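4.2 Recipes as records of exchange

We came to the handwritten books expecting a fairly tidy picture of local baking, and what we found was far livelier! The Mendon collection alone holds 900 recipes, most of them in pencil, many with a neighbour's name at the top and a second name squeezed in beside it. A ginger loaf might start in one kitchen, lose its treacle in the next and come back three books later under a new title. Following these loaves about was the happiest part of the whole study.

Of the households we visited in Olden and Trindade, 44 still had a book in use. We asked each cook to choose one recipe they had been given and one they had passed on, and to tell us what had changed. The talk almost always wandered (to ovens, to rationing, to a sister who never wrote down the salt), and we let it wander.
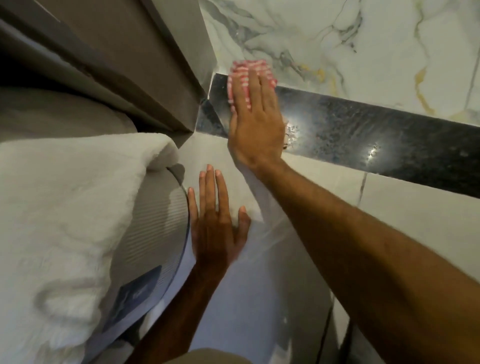
Figure 3. A checked cloth held against a strip of speckled black stone.

Why do so many of the recipes leave out the oven temperature? Most were written for someone who already knew the cake, and who had probably stood in the kitchen while it was being made. "A good oven" or "as for scones" was plenty for that reader.

The gaps are wonderfully useful to us. Where a later hand has added a temperature, we can often tell that the recipe had travelled beyond the family, and the ink gives a rough order to the additions. Katia D'Amico's reading of the Erken notebooks first drew our attention to this, and her list of 200 marginal notes made the comparison in Section 5 possible. She also spotted that butter quantities creep upwards with each copying, while sugar stays remarkably steady.

Names behave differently again. In Trindade a giver's name stayed with a recipe even after every ingredient but the flour had been altered. In Olden it was usually dropped at the second copying, except for fruit cakes, which kept theirs through as many as five hands. We return to fruit cakes below, as they deserve the space.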